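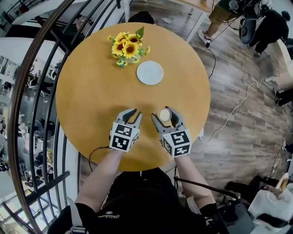 Round table with the sunflowers and a plain white plate.

Looking after a round wooden table when you use it every day

My table is round, of wood, with a smooth top in an orange-brown color like amber. I eat on it, I work on it, and sometimes I repair small things on it. For a long time I treated it badly. I am not a carpenter, so what I write is only what I have learned at home, and from my neighbor Tariq Cheema, who has repaired furniture for many years.

Daily wiping

Take a soft cotton cloth, make it wet and then squeeze it very strongly. It should feel damp in the hand and leave no drops. Wipe from the middle to the rim, then go one time along the rim itself, where the fingers of everybody leave grease. After this take a dry cloth and do the same again. On a round table it is easy to forget the side that stands to the wall, so I walk around it or turn it a little.

I do not use spray for glass or for the kitchen stove. With my first table I did it for one winter and the top became dull in one big spot.

Crumbs

Do not push crumbs over the rim with your hand flat. Dry crumbs and sugar scratch. I use a small brush with soft hair and collect them on a plate. For cookies I put a plate always, also for only one cookie, and a flat white plate is best for me. On white you see if it is clean, and it goes with every kind of cloth or flower.

Before you put the plate down, pass your thumb along the foot of it on the lower side. Many plates have there a ring without glaze and it is rough like sandpaper. If yours is like this, rub two plates together foot to foot for a minute, under water, or glue small felt points. I did the second with all my plates from Plader and the felt holds if you wash by hand. In the dishwasher it does not.

Flowers in the middle

I like sunflowers on a table, and artificial ones are good for a table of wood. No water ring, no yellow dust from the flowers. But they need care too, and many people leave them until they are gray.

Every two weeks I take them outside and shake them with the heads down. Then I go over the petals with a dry makeup brush, starting at the brown center. For the green leaves a damp cloth is enough. If the bunch is very dirty, put it in a paper bag with two spoons of salt, close the bag and shake softly. The salt takes the dust. Do this in the sink and brush the rest of the salt away carefully, it must not come on the table.

Do not leave them always in the same place. Wood changes color with the light, and after one summer you can find a darker shape under the bunch. I move mine by the width of a hand each time I clean. They stand better toward the far side than in the exact middle, so you have free place in front of you for the plate and for the hands.

White rings from cups

If you have a white ring, wait one night first. Some rings go away alone. If it is still there in the morning, lay a dry cotton cloth on it and iron over the cloth, lowest heat, no steam, for 16 seconds. Lift and look. Repeat if it is getting better. Black rings are deeper and this does not help for them.

Oil or wax

Ask first what finish your table has. Put one drop of water in a place where it is not seen, for example near the leg. If it stays as a ball, the finish is closed and you need only a thin wax, maybe each October and again in spring. If the drop goes in after some minutes, the wood wants oil. I use the Morirum oil in the small can, one teaspoon for the whole top, rub it in with the grain and wipe all that stays after around 90 minutes. Old oil that is not wiped becomes sticky and holds dust.

The cloth with oil must be laid flat outside to dry, or be put in a jar with water. Never make a ball of it and throw it in the trash, it can start to burn alone.

Cables and tools on the table

A cable which hangs over the rim rubs the finish each time it moves. Under mine I lay a folded dish towel. The same goes for anything hard with corners, put it on cloth and lift it, do not pull it across.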